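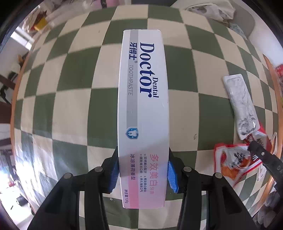 Figure 2. A toothpaste carton with bilingual text, held upright over the checkered floor. The flavor and the net weight (120 g) are printed in the lower part of the front panel.

3.2 Cartons and outer packaging

The second group of items in our household study is made of cartons, by which we mean folded boxes that hold one inner container. Toothpaste cartons were the most frequent type in this group. Of the 113 items recorded in the homes, 30 were cartons of some kind, and the others were pouches, bottles, jars and trays. We treat the cartons separately because people kept them for a longer time than we had expected when the study was planned.

Figure 2 gives a typical case. The carton is mostly white, with a gray stripe along one side and a pink area in the lower part. The large name "Doctor" runs along the length of the box, together with the smaller word "Dental", and the Chinese brand name 牙博士 is placed next to them. The English word TOOTHPASTE is printed in gray capitals. The information that helps a person choose between two similar products is given in Chinese: the whitening claim (多效美白), the icy mint flavor (冰凉薄荷香型) and the net weight (净含量:120g). A reader who knows only English can therefore learn what the product is from these lines, but not which variety it is.

This difference was important for the sorting task. Participants were asked to put the contents of one cupboard or drawer in order on the floor, in the way they would normally do it before a move or a large cleaning. They received no instruction about categories. Most of them made a first division by room of use, so that toothpaste went to the bathroom pile and food pouches and snack packages went to the kitchen pile. The second division was less regular. Some participants placed cartons by size, others by color, and a few read the text carefully before each decision.

Participants who could read Chinese usually separated toothpaste cartons by flavor. Those who could not read it used the color of the panel, and they were often right — the pink area was understood as a sign of one variety, even when the person could not say which one. One participant explained to Iman Erraji, who conducted the interviews, that she bought "the pink one" each time and had never asked what was written on it. We find similar answers in the notes from Lillden, where the shops sell many imported goods, but they are rare in the notes from Claren.

The direction of the text had also some effect. On a narrow carton the brand name is commonly printed along the long side, and the box must be turned if the name is to be read in a horizontal line. When such cartons were stored standing, participants tilted the head or took the box out. When they were stored lying down with the front upward, the name was found faster, but more space in the drawer was needed. Three households changed from one position to the other during the study.

Two coders, Nabila Ouazzani and Stuart Bellamy, marked every carton for language, text direction and main color. They disagreed mostly on color, in particular where one color passes gradually into another. For these cases we kept both codes — a single label would hide the problem. The treatment of empty cartons, which some participants wished to keep for small objects, is discussed in Section 3.3.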